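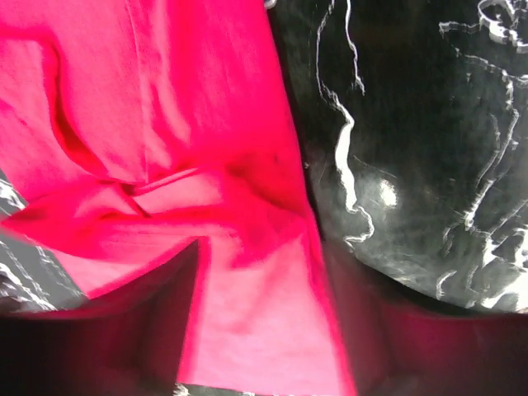
Orley Opens Up Its Cell Care Routine for Fabric-Handling Robots

KILTEDSIDE, 11/04/2025 - I'm Fenna Vandenberghe, and I look after the folding cell at Orley. Usually our press releases get written by somebody in the front office, but this one is about grippers and wrist cameras and how we keep them going, so they handed it to me (thank you, Femke!).

The news first. Starting this month we're putting our whole setup and upkeep routine for the Punik cell out in the open, free to download, for any shop that picks up cloth with a two-finger gripper. It's 38 pages, and yes, I know that's long. Most of it is checklists. You can print the ones you need and skip the rest.

The Punik cell is one arm, one gripper, a small camera at the wrist, and a table. We bring it up the same way every morning. Power on, home the arm, open and close the fingers a few times with nothing between them, and listen. I can usually hear a dry slide before I can see it. Then we wipe the fingertips with a lint-free cloth and check the camera mount with a hex key, snug and no tighter. Joris Prins cracked a mount in his first week by giving it one more turn, and he has asked me to put that in the guide, so it's in there on page 7.

After that comes the part people write to us about, the cloth check. We lay out a mix of soft cotton-type pieces and slick printed ones, bright colors and dark colors together, and run the arm over them slowly while we watch the wrist view. Shiny black prints are the hard ones! They throw the light right back at the lens, and a bright pink next to them can wash out to almost nothing. If I get a hot spot, I turn the lamp first and leave the camera settings alone. I used to do it the other way and spent whole afternoons chasing exposure numbers that were fine to begin with.

Blur gets its own section too. A little is normal when the wrist is moving. If outlines still come up doubled after the arm has stopped, go back and check the mount, then the cable clamp, then the lens for fingerprints. Gijs Dijkstra put together the order of those steps and I've stopped arguing with him about it.

The fingertip pads we change every 6 weeks. We tried going longer and the thin fabrics started slipping on us, which is maddening to track down when everything else looks right. Changing a pair takes 5 minutes if the screws aren't chewed up. Please buy decent screws. We get our pads cut by Bakker, but the drawing is in the download and any shop that can cut rubber can make them.

"I wanted a guide the night shift could use without calling me at home," said Willy Postma, who runs the floor at Orley. "I've had two calls since they started on it. One was about the parking lot."

What the guide doesn't cover is arm repair. If a joint is grinding or the arm won't home, lock it out, tag it, and call your service people. We do the same.

We'd love to hear from other shops, especially if you've found a better lamp position than mine. I've moved it so many times there's a groove in the bracket.

The guide is available now from the Orley website, under Cell Care. Printed copies can be picked up at our front desk in Kiltedside while they last.

Press contact: Femke Meijer, Orley, Kiltedside
Technical questions: Fenna Vandenberghe or Gijs Dijkstra, same address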